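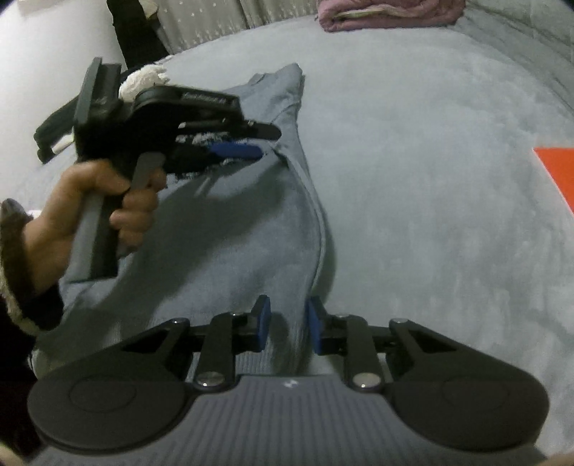 Pale blue top on the plush blanket, mid-fold.

Folding on the bed — quick tips
Monday, February 13, 2023

Back hurts less if you fold on the bed. Few things first.

Make the bed before you start. Blanket pulled flat, corners too. A fuzzy blanket grips knits, so sleeves stay where you put them. Brush it down with your hand after, it sheds.

Long pieces go lengthwise. Collar end away from you. One side in, then the other, then up from the hem. 3 folds, 4 if the drawer is shallow. Don't press the creases, soft knits don't need it.

White fluffy things in their own pile. Lint travels. Did a whole load with a dark fleece in October and was picking bits off untill bedtime.
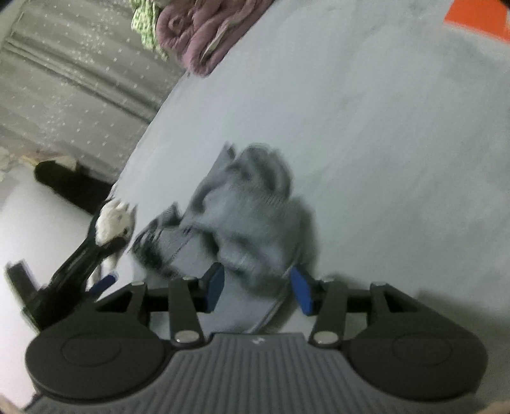 Gray knit, still bunched up. Darker stripes or edges at one end.

Small knits — socks, gloves, anything with a ribbed cuff. Shake out first. Smooth the cuff, then fold toward it. No balling, it kills the elastic. Flat pairs stand up fine in a shoe box.

Plain sheet is better for these than the blanket. Gray sock on gray-blue fuzz, good luck.

Sweaters — never hang. Shoulders go pointy. Shelf or drawer, heaviest at the bottom. The Barroso drawer dividers are OK, a bit flimsy. Cut up cereal boxes work teh same.

Washing: cool, inside out, half the soap you think. I use Soltex for wool, up to 4 caps for a full tub. Dry flat on a towel, flip once.

Pilling? Cheap razor, light strokes, pull the fabric tight. Test inside the hem first.

More laundry stuff next week — stains probably.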